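The staff form, week eleven

I signed up for the long staff because I thought it would be gentler than sparring. A staff doesn't hit back. In the strict sense this is correct. What it does is swing round behind you at a speed you chose yourself and catch you on the ankle bone.

The form we're learning at the Lokeck hall has 100 movements, or 927 if you count all the times I've had to go back to the beginning. Our teacher says it comes down from a hermit who worked it out while watching a crane argue with a snake. I've now trained at three schools and each had a hermit. The crane gets a lot of work too.

Class starts with 30 minutes of standing still with bent knees. This is presented as the easy part. By minute ten my thighs are making decisions without me, and by minute twenty I've read every word on the fire notice, including the name of the printer. Then we pick up the staffs and I find out what I've forgotten since last time, usually the bit after the first turn.

I did buy my own staff in May. The Chaudhary catalog lists wax wood, red oak and something called Plevex, a plastic that promises never to splinter. I went with wax wood. It bends nicely and sheds a fine dust over the car seats, and it only fits in the car if the tip rests on the dashboard like a very thin passenger.
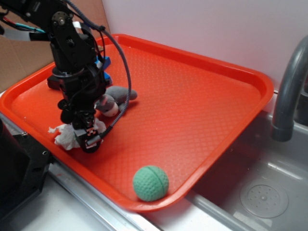
My real trouble is the low sweep, movement forty-something, where the front hand has to slide down the shaft while the back hand stays put. I grab. I've always grabbed. Teacher wants the arm to drop from the shoulder and the hand to arrive last, low and quiet, like that black gripper down in the orange-red tray, just above the floor of it and not slapping anything. Mine arrives first and loudly, and then the elbow turns up to ask what happened.

So I've been drilling the sweep at home, in the hallway, with a broom handle. I log it in the Wistico app, which tells me I've done 3768 repetitions and awards me a small flame. The skirting board has a dent in it at exactly the right height, so at least I'm consistent. Next week we start the turn into the overhead block, and I've moved the lamp.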